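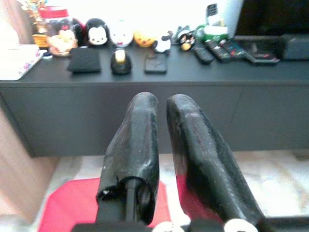
Is it worth going to Dircombe home games this late in the season, when they can't go up and can't go down?

I'd go, and I'd go for the cheap end behind the goal, where you get the wind in your face and the best view of our left back losing his temper.

I was there for the Pavari game and I'm still a bit hoarse. The gate was 1,679, which is pretty good for a team sitting ninth with nothing to play for (the January game against the same lot got far fewer, but it was sleeting sideways). We won 2-1 and I have no idea how. Pavari had the ball for most of the first half and scored after 35 minutes from a corner we should have cleared twice. Our keeper came for it, changed his mind, and then sort of waved at it as it went by.

Second half was a different story! We switched to three at the back, pushed the wingbacks up, and suddenly their midfield had nobody to pass to. The equalizer came on 69 minutes, a low cross and a scruffy finish off somebody's shin. I'll take it. Then a penalty right near the end, which looked soft from where I was standing, and the Pavari fans let the ref know about it all the way to the parking lot.

My one gripe is the substitutions. Why wait until there are five minutes left to bring on the only quick forward we have? He touched the ball three times and won the penalty. Start him next week, please.

Next up is Sistport away, a 140 mile round trip for me, and their ground has the worst coffee in the league. I've already bought my ticket. Kickoff is at 3, so I'll be leaving before ten to get a parking spot by the river, and if anyone wants a ride from the north side of town, leave a comment. I've got two seats left.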